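Is it OK to paint over a tile backsplash in a rental kitchen?
Home & Kitchen Forum
Asked by winidar_renter, February 23, 2024

So I moved into my place in November and the kitchen tile has been bugging me ever since. It's that shiny beige stuff with a fruit basket on every fourth tile (why??). My landlord says I can do "whatever, as long as it looks decent when you go." I've been looking at peel-and-stick sheets and also tile paint. I've got $34 left in my fix-it budget this month, so we're not talking miracles here!

I cook a lot, mostly stews and fried stuff, so whatever goes up has to put up with grease. Has anybody lived with either one for more than a few months? Also, do I have to take off the old caulk first?
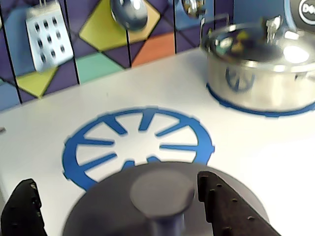 One more thing, the wall behind the sink is a little bumpy where somebody patched the grout. I can feel it with my hand but you don't see it unless the light's on. Will stickers even hold on that?

3 replies

Clisa
I've had peel-and-stick up for two years and I'd do it again. Scrub the wall with dish soap, then wipe it down with rubbing alcohol, and let it dry overnight. I skipped the alcohol the first time and the corners were curling in a week, ugh. Bumpy grout is fine if it's only a little bumpy. Mine shows faint lines through the sheet in the evening and I quit noticing them. I left the caulk alone and trimmed the sheets right above it. Get one sheet more than you think you need, you will cut one wrong!

For getting it off later, use a hair dryer on low and pull slowly from a corner.

Hrubý
Don't paint it. I painted mine and it chipped by the faucet, and then I had to explain it when I moved out.

Dratusico
Kind of disagree with the one above, paint can last if you sand and use a bonding primer. But that's a whole weekend, it smells, and you can't undo it, so for a rental I'd go with stickers too. Check if yours are rated for heat before you put any behind the stove. Some aren't, and the package should say.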